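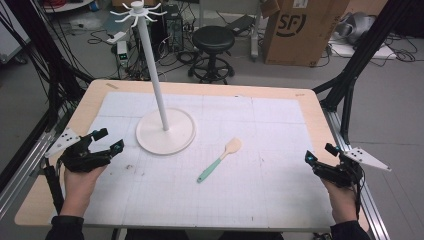
Phyllis Goodall writes that her pair went 600 hours before the left fingers began to close unevenly, and that a new set of pads made no difference until she cleaned the joints as well. Her note is worth reading before you order spares. Uneven closing is the most common complaint we get on the Camberg, and the pads are usually blamed first.

Camberg hand-held gripper, pair
Price per pair: 2,539
Weight, each gripper without cable: 383 g
Sold by Oditz. Ships with pads fitted, two mounting plates, cables, hex keys and a printed setup sheet.

The Camberg is held in the hand and worked by the operator at the table. Each gripper has two jointed fingers with flat black pads and a white mounting plate with a hole pattern. The plate takes a small camera or a tracking marker. Left and right are set up separately, so finish one before you start the other.

Setting up at the table

Fix the table first. We ship most pairs for use inside the Arden aluminum frame, and the frame has to be square before the cables are routed. Put the mat down, smooth it out and tape it at the corners if it creeps.

Run each cable up the frame on its own side. Leave enough slack to reach the far edge of the table with the arm out straight, then tie the rest. A tight cable pulls on the wrist and the operator starts to hold the gripper crooked without noticing. Lợi Hứa, in our workshop, leaves a loop at the elbow and ties nothing below it.

Bolt the plate on by hand. Go round the screws twice with the short key and stop when they are snug. The plate is plastic and the holes will pull out of round if you lean on it.

Checking the fingers

Open the gripper all the way and look at it from the front. Both fingers should sit at the same distance from the center line. Close it slowly. The pads should meet along their full height. If they meet at the tip first, the pad screws need backing off half a turn and the pad pushed home again.
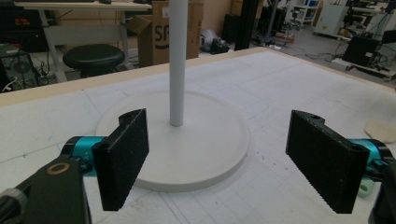
Next try it on something round and fixed. A straight upright is good for this. Close on it gently and watch for sideways push. If one finger arrives early, note which one and mark the gripper with tape. You will want to know later whether the fault stays with the finger or moves when you swap the pads over.

Finish with something light that has a handle and a wide end. Lift it, hold it upright and tip your wrist both ways. A little swing is normal. If the handle turns in the pads, they are dusty or worn.

Weekly care

Wipe the pads with a cloth barely damp with water. No alcohol, it dries out the face and the surface starts to shed. Let them air before you close the fingers again.

Brush out the joints with a dry toothbrush, paying attention to the holes where the bushings sit. Lint collects there. One drop of light oil per bushing is plenty, and wipe off whatever comes out the other side.
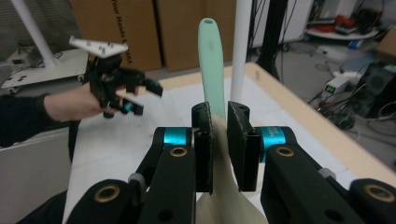

Check the cable where it leaves the body. Bend it lightly in each direction with the gripper powered and watch the reading. If it jumps, stop using that gripper and change the cable. The plug is keyed and goes in one way.

Sites running every day tend to do all of this on a Sunday, with the power off and the fingers left open until morning.

Replacing pads

Pads are made by Mahmoudi and come in packs of 3 pairs. Replace both pads on a gripper together. Take out the screws, lift the old pad away and scrape off any glue left on the bracket. Fit the new one dry, check that the small hole at the top is clear, then tighten. Run the finger check again from the start.

Old stock from before August used a longer screw. If yours bottoms out, write to us and we will send the short ones free.

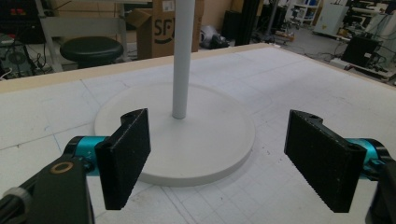

Can I use the left pads on the right gripper?

The pads are the same on both sides and can go on either gripper. Keep used ones in their original pairs, though, as they wear to match each other.

Spare parts

Pads, pack of 3 pairs
Bushing set, one gripper
Mounting plate with screws
Cable, straight plug
Short pad screws

Bushing sets are made to order. Send the number from the setup sheet with your request and say which hand it is for.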